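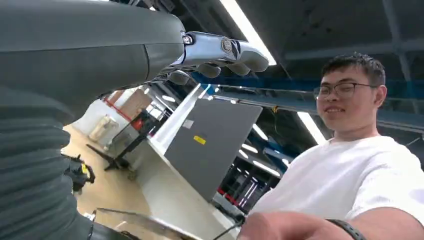 Figure 1. Hand and forearm cover of the arm, seen from the wrist camera during a bench session.

Unit 7: Appraising a dexterous hand kit
Course notes, Applied Handling Systems
Revised May 13, 2019

7.1 Purpose of the unit

These notes cover the Cundlow hand kit as sold by Skulden. The kit is treated as a product under review. Students should finish the unit able to decide whether a multi-fingered hand is worth its cost for a given job, or whether a two-jaw gripper would serve.

Read the supplier's data sheet before the session. Terms used there are kept here, with one exception: the sheet says "grip" for both the shape of the hand and the force it applies. In these notes "grasp" means the shape and "grip force" means the force.

7.2 What is supplied

The kit consists of the hand, a wrist camera with its bracket, a flexible cover for the forearm, a power and data lead, and a licence for the Lubis control software. The arm is not included. The mounting plate is ordered separately under part number 1317, and the order must state the make of arm.

The licence runs for 18 months from first activation. After that the hand still moves, but new grasps cannot be saved. Include the renewal in any costing.

7.3 Thin, flat objects

Cards are a standard test item for hands of this type. They are stiff enough to hold by one edge and thin enough to show up any error in finger height. A hotel key card is suitable, as is any plastic card of the same size.

Two grasps should be compared. In the first, the thumb presses on one face and the fingers close against the other. In the second, the card is held by its long edges. The first is more tolerant of position error but covers much of the printed face.
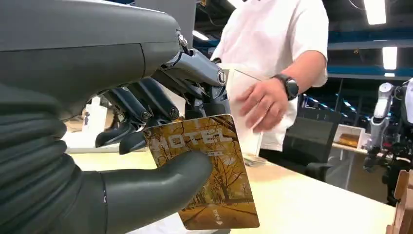

The tilt of the card matters if it is to be fed into a slot or passed to a person. Record the angle between the long edge and the table at the start of the hold and again at the end. A change in angle means slip, even where the card has not been dropped. Lubis logs finger position only, so slip has to be read from the camera or measured by hand.

Grip force is set as a percentage of the maximum. Do not exceed 80 per cent with cards. Above that setting the finger links flex and the contact point moves.

7.4 Picking from the floor

Floor picks are harder than table picks for three reasons: the arm works near the end of its reach, the forearm may block the view, and the surface may give under the fingertips. Carpet is the usual case in offices. A fingertip can press into the pile and get beneath a thin item, which helps, but it may also catch on fibres as the hand closes.
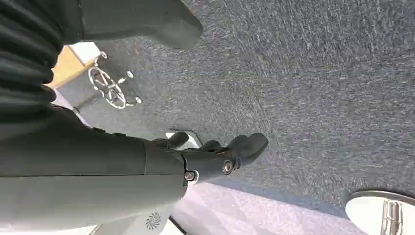

Approach height should be set from the surface itself, using a slow downward move until contact is reported. A stored height is acceptable on a hard floor. Where carpet meets hard flooring, store two heights and mark the boundary in the work map.

Keep chair bases and table stands outside the sweep of the forearm. The software checks for collision at the hand only.

7.5 Comparison with the Hudach gripper

The Hudach is a two-jaw unit with a shorter set-up time and fewer wearing parts. It is the better choice where every item is of one shape. The Cundlow hand is easier to justify where the items vary from hour to hour and changing jaws would stop the line - mixed returns, for instance.

7.6 Written work

Submit a two-page appraisal of the kit for a site of your choice. State the items handled, the surfaces, the grasp chosen for each and the full cost including renewal. The resubmission date is in August and will be posted with the marks.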